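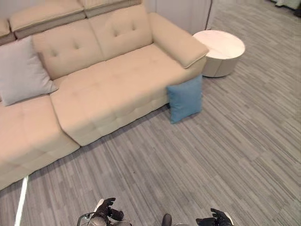

Dovby Recording Kit for Two-Handed Household Tasks

Dovby is a kit for recording demonstrations on a mobile robot with two hands. An operator carries out a task through the robot, and the kit stores what the head camera sees together with the position of both arms and every finger joint. The recordings are used to train a learning system to do the same task by itself. Dovby is made by Grultura and supplied ready to fit.

What it is used for

Most of our customers record tidying work in living rooms and bedrooms. A common first task is putting cushions back on a sofa. It needs both hands, it covers a fair amount of floor, and a soft object changes shape when it is gripped. One cushion might be on the seat already and another leaning against the front of the sofa, so the operator has to choose an approach each time. Those choices are what the learning system needs to see.

The kit is equally suited to folding, loading and sorting. It is not meant for work with liquids or for use outdoors.

What is in the box

Head camera with mounting bracket
Pair of operator gloves, sizes M and L
Recording unit with internal storage
Foot pedal for start, stop and discard
Cable set, 5 metres
Mets software licence, one seat

The robot and hands are not included. Please check the fitting list before ordering – older wrist connectors need an adapter, sold separately.

Recording an episode

Press the pedal once to start and once more to stop. Hold it down to discard. Each episode is saved with its task name, the operator's number and a result mark, which can be success, partial or fail. We suggest keeping the failed ones. They can be left out of training later, but they can't be brought back once deleted.

Start each episode with the hands open and in view of the camera. Move the objects a little between episodes, and change the starting place of the robot as well. A set in which the cushion always lies in the same spot will train a system that only looks in that spot.

The unit holds 3,000 episodes of ordinary length before it needs emptying. Copying to a server can run overnight while the robot is charging.

Mets software

Mets plays back each episode with the camera view and joint positions side by side. You can trim the ends, correct the result mark and split a long episode into shorter steps. The current version comes with 107 ready-made task names for the home, and you can add your own. Files are exported in an open format.

Support and training

The price includes one day of operator training at our Brotudov workshop, for up to 5 people. The workshop has furnished rooms, and trainees record on our robots before fitting the kit to theirs. Further days can be booked.

The warranty is two years on the recording unit and one year on gloves and cables. Gloves wear out with daily use, and spare pairs are kept in stock.

Orders placed now are sent within three weeks. For a quotation, use the contact form and tell us which robot and hands you have.

Page last updated March 7, 2020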